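Search this site Search Go

Clothes swap moves to the old school gym in July

Well, it's official, and I'm more excited than a grown adult should be about secondhand pants. The summer clothes swap in Jalska is leaving the library basement and going into the old school gym on Buvgate this July. The doors open at 10 in the morning and close at 3, and there will be coffee the whole time.

If you've been to the basement you know why this is good news. I went in spring and spent most of my visit stuck between a rack of winter coats and a man trying on ski boots. Niilo Koskela, who has run the swap from the start, told me 670 pieces came through the door that day. He had hoped for half that! The leftovers went to the thrift store in Batar, and it took him two trips in his brother's van.

The gym gives him a lot more floor. He has lined up 78 feet of hanging rail, borrowed from Kiiskinen, the dry cleaner on the corner (they're closed for vacation that week anyway). Kids' stuff will go along the stage, shoes go by the back door, and everything else gets sorted by size this time. I asked if men's and women's would be split up and he said no, a medium is a medium and people can work it out for themselves.

So now I'm doing what I do before every swap, and that means going through the bedroom. I start with the bed, because old pillows and sheets hide there for years and I never think of them as clutter. Then the wardrobe, top shelf first.
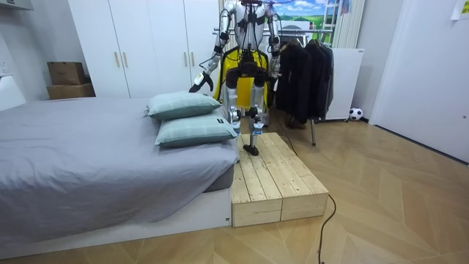 The bedroom is a good place to begin a clear-out.

The rules are mostly the same as last time. You bring clean clothes in wearable shape, you get one ticket per piece, and each ticket gets you one piece to take home. The limit is 20 tickets a person. Small holes and missing buttons are fine if you pin a note on, and there's a mending table where Ottar Wikström will be sitting with his sewing machine until noon. He fixed the zipper on my rain jacket in spring and wouldn't take a cent for it, though he did take a cinnamon bun.

Underwear and swimwear are out, same as always. Bedding is new this year – sheets, pillowcases and blankets are in, but pillows are still a no. I'd been holding on to two of them just in case, so that's on me.

One change I really like is sportswear getting its own rail. Last time the soccer shirts and running tops were mixed in with the regular T-shirts, and parents were digging through everything looking for practice gear. Bring shirts on a hanger if you can spare one. You won't get the hanger back, but it saves Niilo's crew a ton of work at the door, and you're welcome to take a different one home.
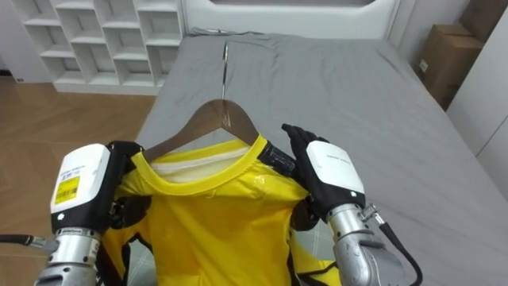
Can I drop my clothes off early?
The gym will be open for drop-off the evening before, from 5 to 7, and you'll get your tickets on the spot.

Parking is the one thing that worries me. Buvgate is narrow and the lot behind the gym is small, so walk or bike if you live close. The bus from Batar stops right across the street. I'm going to load up my bike trailer and hope it doesn't rain.

Getting in is free, but there's a jar by the coffee. The spring swap brought in 2,050 from the jar and the bake sale put together, and it all went toward new nets and balls for the youth teams. Niilo wants to do the same again and maybe get the little ones some bibs. I'll be bringing a rhubarb cake, and I've been told to label it properly this time (sorry to the lady with the nut allergy, there weren't any nuts, but I should have said so!).
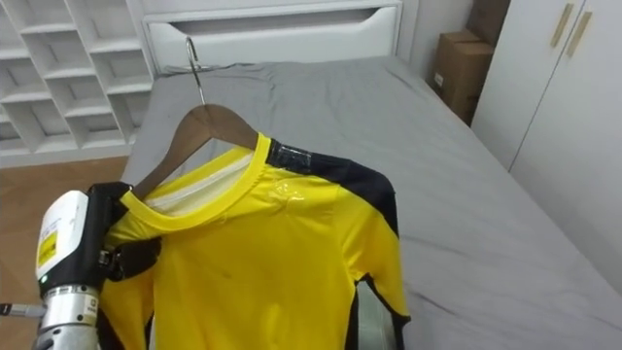

Sports shirts get a rail of their own at the July swap.

They could still use a few hands for setting up and for sweeping the floor afterward. If you've got an hour, leave your name at the library desk or just show up at 8:30 and ask for Niilo. He'll be the one on the ladder.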